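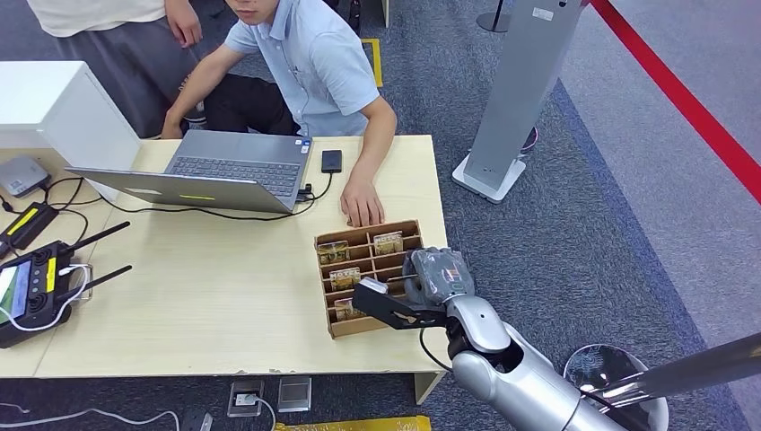
4.2 Filling the organizer: where the first packets go

We started with the plain question. Give someone a divided cardboard box and a handful of small square packets, say nothing about order, and see which slots get used. Most earlier work on sorting at a table looks at the finished box. We cared more about the half-done one, when there are still a lot of empty slots and the person has to pick.

Sessions were held with 33 participants, each one 30 minutes long, seated at a table with the box within reach. Instructions were short: put the packets in the box so that you could find any of them again later. No mention of rows, colors or brands. Participants could move a packet after placing it and could stop whenever they felt the box was done, full or not. Across all sessions we logged 3,000 placements, counting a re-placed packet as a new one (see 3.4 for why, Krasniqi still disagrees).

Results first, reasons after.

The corners pull. Early packets went to a corner slot or right beside one far more than to the middle of the grid. This held for left-handed people too, which we did not expect. Several said afterwards that a corner is easy to describe to someone else. "Top left" is a place. A slot in the middle of the grid needs counting.

Spread before fill. With a small number of packets and plenty of room, people did not start at one end and go along the row. They spread out. Figure 4 has the kind of layout we mean: four packets in the organizer, one upper left, one upper right, one middle left and one lower left, with the laptop open on the same table. Note that the left side carries three of the four. We coded this pattern as "spread, one side heavy", and it was the most common of our codes for boxes at this stage. Even spreads were rarer then we had assumed, and the strictly row-by-row fill was rarer still until the box got crowded.

Crowding changes it. Once the free slots get scarce the spread habit goes away and people begin to group. Same label next to same label, mostly. Some participants took everything out at this point and began over, which shows in the log as a burst of re-placements. Those who did not start over tended to leave one or two packets where they had first put them, even when the neighbors no longer matched. Asked about it, they said they already knew where that one was. Being remembered beat being tidy.

The partitions matter more than the outside walls. In pilot work at Clostness, Lamont used an open tray of the same size, no partitions, and people built stacks. Put thin cardboard dividers in and the stacking nearly stopped - one packet to a slot, standing up, label outward if it would fit that way. Thin partitions bend though. A slot that had bowed a little got skipped, and its neighbor, now tighter, got skipped as well. So a worn box has fewer usable slots than a new one, before anything is in it. We replaced the boxes between participants for this reason but the effect is real and anybody running this with one box all week should expect it.

Labels. All packets in the main condition carried the same style of printed label, brown and gold, so that telling them apart took a bit of reading. In the second condition (the Grekska set) each variety had its own color. Grouping started earlier there. No surprise. What did surprise us was that recall afterwards was no better in the second condition. People who had to read the small print to place a packet seemed to hold on to its position about as well as people who could go by color. Radonjić suggests the reading itself does the work, and we are inclined to agree but the design can't separate reading from time spent holding the packet. Follow-up planned for July.

The table. Not part of the original design, added after the pilot. A bare table is not what people sort on. Real tables have a laptop on them, cables, a phone, other boxes, somebody standing next to you. We kept the working tables as they were and coded what stood next to the organizer. Three things came out of this.

First, the box gets a side. When a laptop is open next to the organizer, the half of the box nearer the laptop fills sooner. Reach is an obvious explanation. But the effect was there even when the organizer sat on the participant's other hand, so reach isn't all of it.

Second, cables act like a fence. Participants rarely slid the box across a cable. They lifted it or, more often, left it where it was and leaned. Ristić timed a subset of these and found the leaning slower, yet most kept on leaning until the end.

Third, the free hand. While one hand is busy elsewhere the other tends to rest flat close to the box, and it marks the box as in use. In the sessions where two people shared a table the second person reached past a resting hand only rarely. We did not set out to study this and 16 shared sessions is thin, but it was consistent enough to report. See also the remarks on turn taking in 5.1.

Limits. One box size. One packet size, and a square one at that - long sachets would lie across the dividers and the whole thing would look different. Participants came from Grulmont's packing staff and from the Lahtinen front office, and packing staff have habits. They were quicker, they turned labels outward without being asked, and they were more likely to leave the box unfilled and call it finished. We report the two groups together here and split them in Table 6. The corner preference shows in both. The side-heavy spread shows in both but is weaker for packers.

Coding was done by two of us (Nikolaidis and Radonjić) working separately, disagreements settled by a third. Most disagreements were over what counts as an edge slot when the partition has slipped. We ended up with a simple rule: if the packet touches the outer wall, it's edge. Crude, but both coders could apply it without stopping to talk, and recoding the first batch under the new rule moved only a few placements from one catagory to the other.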